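Wrist cam pose jumps when the tag is on a curved part

lindent63
I'm using the Baird tracker to get a pose off a square tag on a rounded white part. The flat tags on the fixture are fine, but this one flips between 2 orientations.

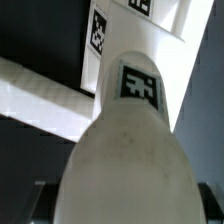 Detector runs okay otherwise – no dropped IDs. Filter problem?

serarham
Same here, following.

rumholm_dev
Probably the bend. The solver assumes a flat tag, so try a smaller one, and reject poses with high corner error before your filter!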